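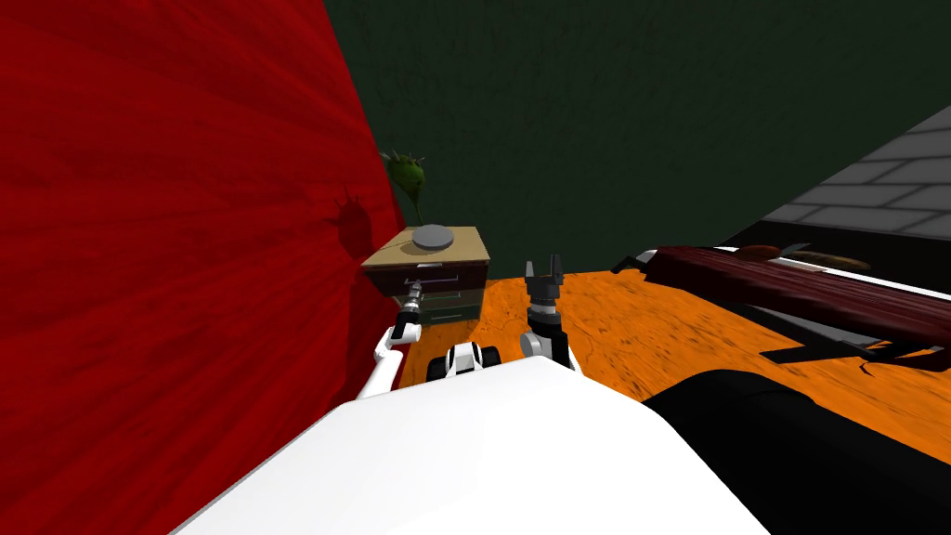 **Zosell shop support / ticket 218 / tinted primer pilling + wrong shade sent**
Status: open, waiting on warehouse
Handled by: Meenakshi Sisodia

**9:10 am** Customer in Skondville. Ordered the Awasthi tinted primer in Light Sand, got Deep Sand. Also says the one she already had at home (same line, bought July) goes on in little rolls and balls under foundation. So really two problems, keeping both in here.

**9:25** Asked for batch code off the crimp of both tubes. Asked what she puts on before it.

**10:40** Reply. Old tube batch 235, new one 875. Routine is: vitamin C serum, gel moisturizer, SPF, primer, foundation with a damp sponge. All inside five mintues before work. That's a lot of silicone on top of a gel that hasn't set.

**10:50** Checked batch 235, no other complaints on it. Not treating as faulty yet.

Sent her these to try, one at a time pls so we know which one did it:

- wait till the sunscreen stops feeling tacky, then primer
- pea size, not the 2 pumps she's doing now
- pat, don't rub
- skip the serum one morning
- if still balling, try primer on bare skin on the back of the hand. Rolls up there too = tube problem, we replace

**11:30** Shade mixup. Order says Light Sand, packing slip says Light Sand, box sticker says Light Sand. Tube inside is Deep. So mislabeled box, not a picking error. Messaged Celolbridge warehouse, asked them to open a couple more from 875 before anything else ships.

**1:15 pm** Warehouse says they'll look after lunch. It is after lunch.

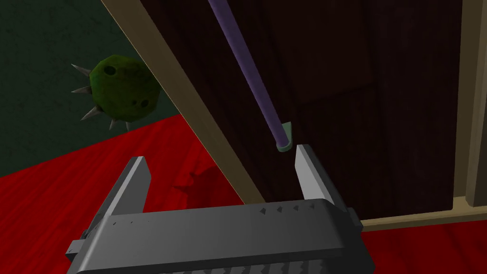
**2:05** Customer back. Hand test was smooth, no rolling. So tube is probaly fine and it's the layering. She's going to try the longer wait tomorrow.

She asked if she can mix Deep Sand with a plain moisturizer instead of returning it. Told her you can but it goes sheer and a bit orange on fair skin, and I'd still rather send the right one. Keep the wrong tube, no return needed.

**2:40** Warehouse opened six. Two were Deep in Light boxes. Batch 875 pulled from the shelf. Replacement for her has to come from the next batch, no ship date yet. Chased.

**3:30** Still no date. Offered refund or wait, she'll wait.

To do
- [ ] ship date from Celolbridge
- [ ] check who else got 875, email them
- [ ] hear back on the longer wait before closing the pilling half
- [ ] fix help page, still says "apply generously", take that out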